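Raíssa Guerra has the kettle on before I've got my coat off. Corridor first, she says, everyone asks about the corridor.

Ccori took the second floor at Clovatdale in August. Carpet tiles everywhere, grey, glued down. Under them, planks. "We lifted one corner and I just went, oh. Reddish-brown, the lot of it. I rang Odair there and then."

Odair Nogueira did the boards. He wanted to sand right back, she didn't. They argued for a week. "He said you'll see every scratch. I said good, let me see them."

The planks run lengthwise, end to end, and she wouldn't have them any other way. Quote for replacing them was up to 400 a day in labour, before any wood. Keeping them was cheaper but slower - teh glue alone took ages to get off.
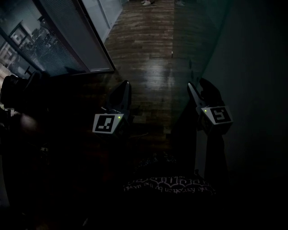
"And they shine, which I wasn't sure about. Odair put a Suder oil on, I'd asked for something flatter. Now I like it. On a dull day you need whatever light you can get in there."

The glass was her idea. Old partition was plasterboard, solid, made the corridor feel like a tunnel. Now you look through to the window and the building opposite, slatted blinds if it's too much. Dark frames because white ones would of looked like a dentist's.

Any regrets? Cleaning. "Glass down to the floor, every shoe leaves something on it. I'm out there with a cloth most mornings."

Nogueira, on the phone later, is shorter. "It's a good floor. Felt pads on the chairs. Tell her again about the felt pads."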